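Zokdale Fall Flower and Vegetable Fair: was it worth the drive?
Visit reports, October 2023

I had been told twice that Zokdale puts on the best judged flower show in the valley, so I paid my 12 dollars at the gate with my arms more or less folded. The sign said 2,536 entries. I don't know how anyone arrives at a number like that. If every stem in a vase of mixed zinnias is an entry, maybe.

The dahlias were good. I'll give them that. The dinner-plate classes filled one long side of the hall, and the judges had left comments on the cards, which I wish more shows would do. "Needs depth" turned up on a lot of them. One gold ribbon went to a bloom that was already browning at the back. Perhaps it looked better at eight in the morning.

Vegetables were a letdown after what I saw at Ostley in August. The onions were matched and clean, but the leeks were thin and there was hardly a decent parsnip in the building. A dry summer got the blame from everyone I asked. Ostley had the same summer.
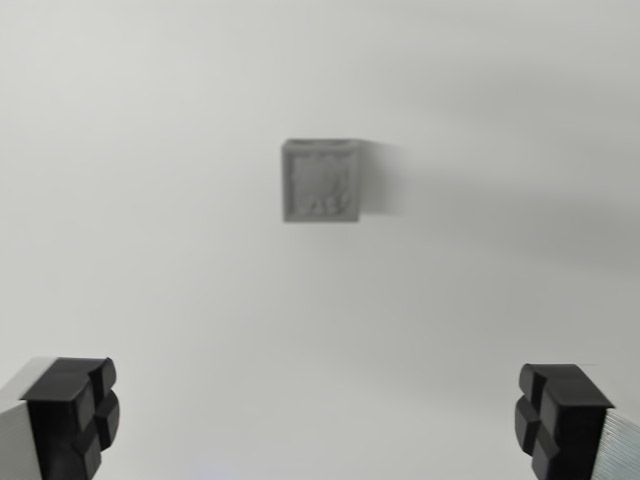 3 min read

The trade tent is where my patience ran out. Plusora had the biggest stand and was selling a soil feed that is supposed to give you 84 days of bloom from one dose. I asked what the feed had been tested against. I got a leaflet. I asked again and got a second copy of the same leaflet. It costs 18 dollars a bag, and the bag is small.

Öztürkmen, the bulb people, were a different story. Their stand was a plain table with crates on it, the tulips were labeled by height and bloom time, and when I asked about one variety they told me it would sulk in my clay. I bought two others. We'll see in spring.

The afternoon talk on saving seed started late and the microphone kept dropping out. From the back row I caught something on drying beans in the pod and most of a story about squash crossing with a neighbor's pumpkins. The youth classes were stuck in a side room with one small sign, and plenty of people walked right past it. Their miniature gardens were better than some of the adult arrangements.

Parking is on grass and free. The lunch line took nearly half an hour, for a cheese sandwich and a cup of soup. Bring your own, and get to the dahlias before noon, when the hall warms up and the petals start to drop.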